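Relatório de Projeto: Célula de Atendimento de Snacks com Dois Braços
Parte 3: Planeamento e Orçamento do Equipamento
Versão entregue a 15 de janeiro de 2020

3.1 Ponto de partida

O enunciado pedia uma bancada de atendimento automatizada, capaz de preparar um tabuleiro com bebida e snack, e um plano de aquisições "realista". A primeira parte ocupou-nos o semestre. A segunda ocupou-nos mais ou menos o mesmo tempo, com menos café e mais folhas de cálculo.

Os dois braços já existiam no laboratório e por isso não entram nas contas. Ficámos muito contentes com isto durante cerca de uma semana, até percebermos que tudo o que se compra para pôr à volta de um braço também custa dinheiro: suportes, expositores, tabuleiros, cabos, dedos de pinça, fixações, e ainda os produtos.

A verba atribuída ao grupo foi de 1.484 euros, portes e IVA incluídos. Não conseguimos apurar a origem do número. Suspeitamos que é o que sobrou de outra coisa.

3.2 Pedidos de orçamento

Pedimos propostas a três fornecedores. A Orkel respondeu no próprio dia, com um catálogo em que tudo é modular e nada encaixa sem um adaptador vendido à parte. A Prostcombe demorou mais e mandou uma proposta limpa, com um prazo de entrega em fevereiro, ou seja, depois da demonstração. A Abreu, que é uma casa de acrílicos e não sabe o que é um robô nem mostrou vontade de saber, fez-nos o melhor preço de todos nos expositores e perguntou apenas se queríamos os cantos polidos.

O resumo das decisões é o seguinte:

Expositores e suportes em acrílico: Abreu, 301 euros. Cantos polidos.
Dedos de pinça e peças de fixação: Orkel, 400 euros, adaptadores incluídos depois de um telefonema.
Cabos, calhas e alimentação: restos do laboratório, com reforço pontual da Orkel.
Cestos, tabuleiros e outros recipientes: comércio local, pagos do nosso bolso e reembolsados mais tarde (à data desta versão, "mais tarde" continua a ser a expressão correta).
Segundo conjunto de câmaras: Prostcombe, adiado.

3.3 O que subestimámos

Os consumíveis. Na primeira versão do orçamento havia uma linha chamada "produtos para teste" com o valor de 8 euros, escrita por alguém que nunca viu uma pinça fechar com força a mais sobre um pacote de batatas fritas. Uma embalagem amassada deixa de servir para ensaios comparáveis e passa a servir de lanche, o que explica parte do consumo mas não todo. A linha foi corrigida duas vezes. Recomendamos aos grupos seguintes que comprem em quantidade desde o início e que guardem a caixa num armário com chave.

Também subestimámos a variedade. Uma garrafa, uma barra embalada e uma caixa de bolachas são três problemas de preensão diferentes, e cada um puxava por uns dedos de pinça próprios. Como só havia dinheiro para um par por braço, escolhemos dedos simples e passámos o problema para a disposição da bancada: expositores em degraus, para que os produtos fiquem a alturas diferentes, e cestos abertos, para que se chegue a eles por cima. Sai mais barato mudar a mesa do que mudar a pinça.

O acrílico transparente foi uma escolha de preço e de aparência. A visão por computador não foi consultada e tem apresentado queixa desde então. A alternativa opaca da Prostcombe custava quase o dobro e vinha, como já se disse, em fevereiro.

3.4 Bancada

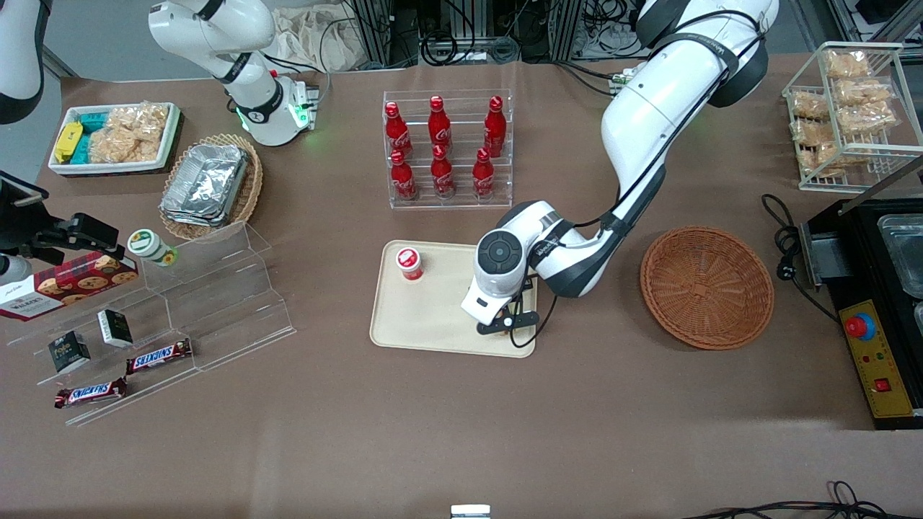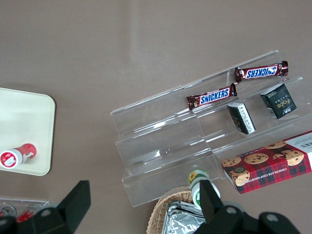 Os degraus em acrílico com as barras Snickers e a caixa de bolachas aparecem nas duas vistas; o suporte das garrafas de Coca-Cola, só na primeira.

O software de planeamento, o Ploltero, é de uso gratuito para estudantes, o que nos poupou a linha mais temida do orçamento. A licença expira com a matrícula. Quem continuar o projeto fora da universidade deve prever esse custo, que não está incluído em nenhum dos valores acima.

3.5 Recomendações de compra para a fase seguinte

Antes de mais, um segundo par de dedos de pinça para cada braço, mesmo que isso obrigue a adiar outra vez as câmaras. Os dedos desgastam-se, as câmaras limitam-se a discordar de nós.

Depois, calhas para os cabos. As que herdámos chegam para metade do percurso e o resto resolve-se com abraçadeiras e boa vontade, rubrica que não soubemos orçamentar.

Por fim, pedir as propostas antes de desenhar a bancada. Fizemos ao contrário e redesenhámos a disposição sempre que chegava um orçamento novo. As versões anteriores do desenho seguem no Anexo B, com as medidas que ainda estavam certas assinaladas a verde.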